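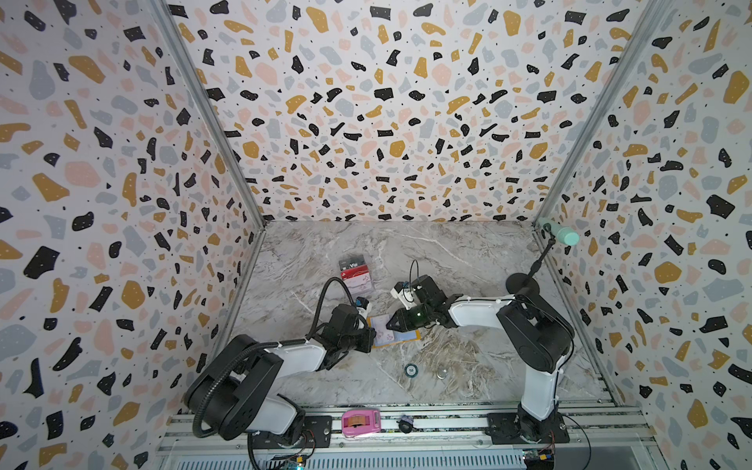
Llevo meses peleándome con el cajón de los papeles pequeños, ese donde acaban las tarjetas de felicitación, los libritos finos, las cartulinas de los envases... todo lo que es plano y no sabes dónde meter. ¡El mío ya ni cerraba! Así que una tarde me puse a ello y os cuento lo que me ha funcionado.

Lo primero, vaciarlo entero sobre una superficie lisa. Yo tengo la mesa forrada con vinilo de mármol gris, un rollo de Koutsoukos que me costó 2.000 pesos (se limpia con un paño y ya está), y las paredes con papel tipo terrazo, en negro, mostaza y rosita. Me encanta, aunque reconozco que una tarjeta clara con dibujitos se pierde un poco encima de tanto estampado.
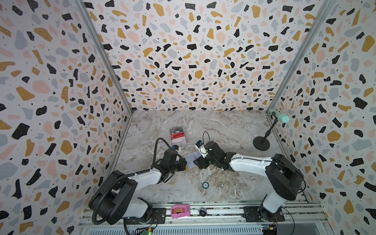

Para levantar una cartulina de la mesa sin doblar las esquinas, mejor cogerla por los bordes y con las dos manos, sobre todo si tiene brillo. Luego las pongo de pie en una caja Purkden, ordenadas por tamaño, con separadores que corto de cajas de cereales. En la mía caben hasta 110 tarjetas si no son muy gruesas.

¿Y los envases con ventanita de plástico? Los que todavía guardan algo dentro van aparte, tumbados, que de pie se aplastan. Si están vacíos, separo el plástico del cartón y a reciclar.

Ah, y nada de gomas elásticas, que dejan marca. Uso una tira de papel con un trocito de celo y escribo encima a lápiz lo que hay.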